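Count the Failures, Then Keep Them

Most teams that gather examples for a grasping policy still report one number: how many episodes they have. The Goltell set has 496 in its current release, all simulated, and the count tells a reader almost nothing. Two episodes recorded from the same start pose with the same object are close to one episode.

The wrist view is where this shows up first. Much of an episode is spent with open fingers and nothing between them, and a smaller part with pegs, blue pieces and clutter in view.

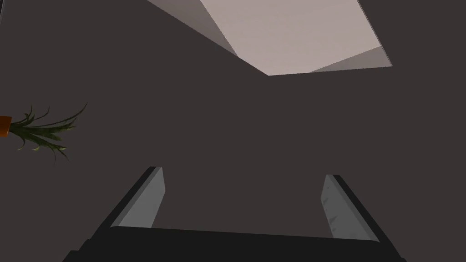
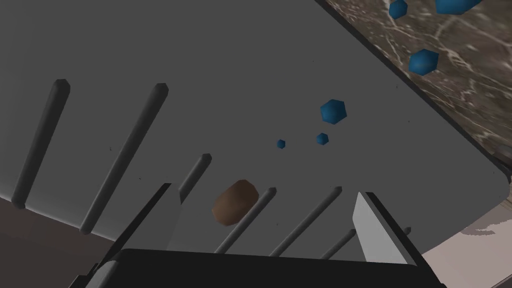
Baptiste objects that the approach frames are dead weight and should be trimmed before training, as a policy learns contact from contact and the rest only slows the loader. The loader argument is fair. The other half I do not accept. A policy trained on trimmed episodes has no record of how to arrive, and at run time it has to arrive before it can touch anything.

My proposal for the next Goltell release is modest. Keep full episodes. Tag the first frame with an object in reach, so that anyone who wants to trim can do it in the loader and undo it later. Publish the spread of start poses next to the episode count. Keep failed grasps, with a flag - a dropped piece is cheap to store and hard to stage on purpose.

Drulwood already stores its failures this way, and the extra field took nearly 14 lines of schema. The start pose table is more work, mainly for older episodes where the pose was logged in the wrong base frame and will have to be recomputed from joint angles.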